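Cumside Household Services Group
Minutes of the working meeting, December

Present: Brittany Thibodeau (chair), Apostolos Karagiannis, Dario Marras, Natnael Sisay
Apologies: Fuad Ambaye (comments sent in writing, read out under item 3)
Minutes: Natnael Sisay

The meeting opened at 10.15.

1. Minutes of the last meeting

Agreed, with one correction. The laundry at Bandus handles 3624 pieces in a normal month. The earlier minutes gave this as a weekly figure. Dario asked that the corrected number be used in the paper for the board, as the staffing table is worked out from it.

2. Matters arising

The shelf labels in the Bandus linen room have been replaced. The broken trolley has not been dealt with and stays on the list.

Brittany has had no answer from the landlord on extra sockets along the east wall. She will write again.

3. Can any of the chores be handed to machines yet?

Brittany reminded the meeting that the board wants a plain answer on this before the budget is set. The question covers four jobs: floor cleaning, moving linen between rooms, folding, and restocking shelves.

Floors. Dario reported that the floor machine at Bandus does the corridors well enough for daily use. It does not do corners or the strip behind the doors, and a person still goes round with a mop. He would not give it up. Time saved is real but smaller than the supplier said it would be.

Moving linen. No change. The lift doors are the difficulty, and the lift company will not fit a remote call button to a lift of that age. Agreed to drop this from the paper.

Folding. This took up most of the item. Apostolos spoke about the Bogale folding bench, which has two arms at a table and takes clothes one at a time. He said towels and pillowcases are close to being useful. Clothes with sleeves are harder, as the cloth has to be opened out before any fold can start, and the sleeves go where they like. On a large garment a sleeve can end up over the front of the table while the arms have hold of the top edge.

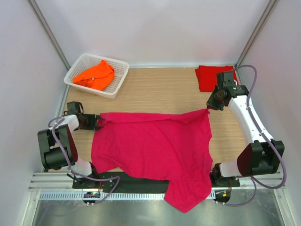 4. Discussion on folding

Natnael asked what counts as a finished fold. Apostolos said there is no agreed standard and that this is part of the trouble in comparing one system with another. The Bandus staff would reject a stack that a visitor might think was fine. Dario suggested a simple rule: if the person on shift would refold it before putting it on the shelf, it has failed. Agreed to use that.

Dario asked about speed. Apostolos said he would sooner not put a time in the paper until it had been measured on our own linen, with our own staff doing the same pieces alongside. Brittany agreed, but said that the board will ask, and the paper should say openly that the figure is missing.

Fuad's written comments were read out. He thinks the group is asking the wrong part of the job to be automated. At Bandus the folding is done sitting down, and staff do not mind it. The complaints are about lifting wet sheets and bending to the bottom shelf. He would put the money into a height-adjustable table first. Brittany said this should go into the paper in his own words.

Natnael pointed out that someone still has to sort the clothes, check for stains and take things out of pockets - none of which the folding bench is meant to do. There was some disagreement over how much of a shift this takes. Dario will ask the morning staff to keep a note.

Restocking. Flasus has offered a demonstration of its shelf unit. It needs boxes of one size and our supplies come in 7. Agreed to go and look, with no commitment.

5. Proposed trial

A trial of 200 pieces was proposed, all from ordinary Bandus stock and with nothing picked out to suit the machine. Apostolos wanted to leave out fitted sheets. After discussion it was agreed to keep 2 in, marked separately in the results.

Each piece will be recorded as accepted, refolded, or stopped by the operator. If a member of staff steps in to free a garment, that counts as stopped, even if the fold is then completed.

Staff hours will not be cut during the trial. Brittany will confirm this to them in writing.

6. Position for the board

Agreed wording: "Floors, yes, in part. Folding, not yet for general use, with a trial to follow. Moving linen and restocking, no."

Dario wanted "not yet" changed to "no". The meeting was against this and his view is recorded here at his request.

7. Actions

Brittany - letter to staff, second letter to landlord, draft of the board paper
Apostolos - trial plan and record sheet
Dario - morning sorting notes, price for an adjustable table
Natnael - visit to Flasus, trolley repair
Fuad - to check the draft paper against his comments

8. Any other business

The kettle in the Cumside office has been condemned by the electrician. Natnael to buy another from petty cash.

The meeting closed at 11.50.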